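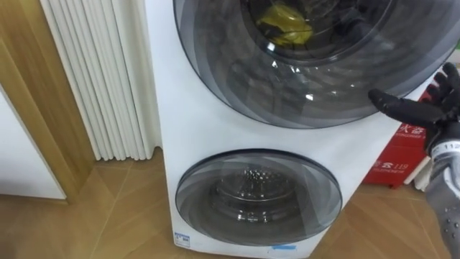 Digest, Volume 8, Issue 2

Subject: Re: Consultation on the Lakport discharge permit
Date: Wed 1 September

Thanks to everyone who wrote in over the past week. I have read all of the replies, on and off list, and will try to deal with the main points in one message. The earlier message is quoted first for people who joined recently.

> I see that the regional authority has put the Lakport permit out for
> comment again. Can somebody explain what is left to comment on? The
> court sent the first permit back in January, and I assumed that meant
> it was dead. Now there is a new draft with the same outfall, the same
> volumes and, as far as I can tell, the same operator. Is this a fresh
> decision or the old one with a new cover sheet?
>
> I also don't understand why the Gillham plant is in the annex. It is on
> another river. If the two sites are being assessed together we should
> have been told, and the people in Gillham should have been told.
>
> Last, does anybody know if comments made the first time around still
> count? Our group put a lot of hours into ours and I would rather not
> write it all again.

On the first question, it is a fresh decision in law, even if much of the text is the same. The court did not say that Skodine can't discharge at Lakport. It said that the authority had not given proper reasons for finding that the discharge would leave the status of the river unchanged. The permit was set aside and the application went back to the authority, which means the application is still alive. Skodine did not have to file a new one, though it did file additional information, and that is what most of the new annex consists of.

The ruling had two parts and people tend to remember only the first. The first part is the one on reasons. The second part dealt with the argument that the authority should have looked at the discharge together with the abstraction upstream at Awan. The court rejected that argument on the evidence it had, which was thin, and it said so. It left the door open for the point to be raised again with better material. In my view this is where most of our effort should go in this round.

The low-flow data for Awan was not public when the first comments were written. It is now. The gauge sits below the abstraction point, and in a dry summer the readings are well under what the dilution model takes as its starting figure. If the starting figure is wrong, every concentration that comes out of the model is too low. You don't need to be a hydrologist to make that comment, but you do need to cite the table and the page, and say plainly which figure in the draft you think is affected.

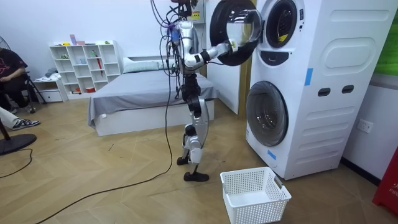
The upper door held open by its edge.

On Gillham, I asked the authority by phone and then in writing. The answer was that Gillham is there for comparison only. Skodine runs the same kind of treatment line there and has used its monitoring results to show what the Lakport line can be expected to do. So the two sites are not being assessed together, and no decision about Gillham will come out of this.

That said, I think the comparison is open to criticism. Gillham takes waste water from one source and Lakport would take it from several. The Gillham results are also averages, and the limits in the draft permit are written as maximum values. An average can look fine while single samples are well over. We should ask for the individual samples. If they are refused, the refusal itself is worth having on file, since an environmental information request can be appealed separately and does not have to wait for the permit.

On old comments - they do not carry over automatically. The draft says that submissions from the first round have been "taken into account," but the notice states that only persons who comment in this round will be treated as parties. I would not risk it. You can resubmit the old text with a short cover letter that says you maintain it and lists anything you want to add. A few of you asked if a one-line letter is enough. It may be, but if the matter goes to court again the other side will argue that it wasn't, and attaching the full text costs nothing. 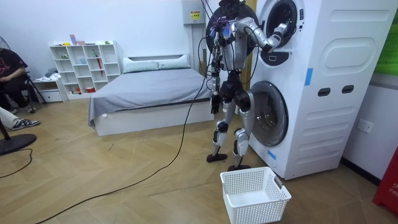 There was also a question about standing. Our members have asked before if they need to live within a certain distance of the outfall. The 100 meter rule that gets mentioned comes from the building code and has no place here. Under the water act the test is whether you are affected in an interest the act protects. Fishing rights, a well, or regular use of the river for recreation have all been accepted. An association can rely on its statutes if they mention protection of the environment in the area. Please check the wording of yours before you send anything. One group was turned away last time because its statutes named only the town and the outfall is over the town line.

A few people suggested asking for an injunction now. I don't think one is available. There is no permit in force, so there is nothing to suspend, and Skodine has not started work at the bank. If equipment turns up on site before a decision is made, take note of the day and place and write to the list, because that would change things.

The draft and the annex are at the authority's front desk and on its website. The website copy of the annex is missing the map sheets. I have reported this and was told they would be added, but they were not there when I looked this morning. If they stay missing, mention it in your comment, as the documents are supposed to be complete for the whole of the period.

I am putting together a template with the Awan table references already filled in and will post it to the list when it is done. It will be plain text so that you can cut what you don't need. Please put it in your own words where you can. The authority groups identical letters and answers them as one.

Corrections are welcome, in particular from anyone who was at the hearing in January and has better notes than mine on the low-flow point.

--
To leave this list, send a blank message with "unsubscribe" in the subject line.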